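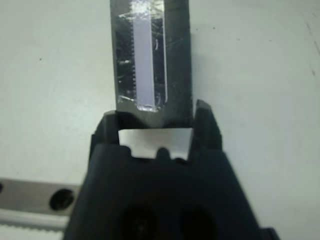

Dorkari: a little pile of dog stories

Hi! I'm Kai, and I put this dataset together because I love dogs and I love reading what people write about them. Dorkari is 1,634 short notes from owners in and near Flandholm, each one describing a dog's habits at home. Naps, snacks, feuds with the mail carrier, that kind of thing.

What you get

There are 2 files. notes.csv has the stories, one per row, and dogs.csv has the name, age and breed mix (if the owner knew it, lots of people just wrote "mutt" and I left that alone). They join on dog_id. A few dogs show up more than once. Brinkmann, an elderly beagle who steals socks, has five notes all to himself!

Where the notes came from

Mostly paper cards we left at the vet's front desk and at the Saturday training class. Yi-an Do typed up the first 1,000 and I did the rest, so the typos in the second half are mine. Hildegard Eichhorn read every card with shaky handwriting. If she couldn't make out a word you'll see [unclear] in the text.

Stuff to watch out for

Ages are whatever the owner wrote, so "almost 3" and "3ish" are both in there. I took out phone numbers and street names, but the dogs' names are real and their people said yes to that. Cats appear in plenty of stories and don't have their own rows (sorry, Ekow, you're a very good cat). Weights are in pounds.

Using it

Free for anything noncommercial, just mention Dorkari somewhere. Ryszard Walczak used the notes for a breed-guessing game with his students and they had a blast.

Changes

Sun 26 May: fixed the swapped ages for the two dogs named Pickle. The next batch of cards gets typed up in September, and if your dog is missing, send me a note and I'll add it then.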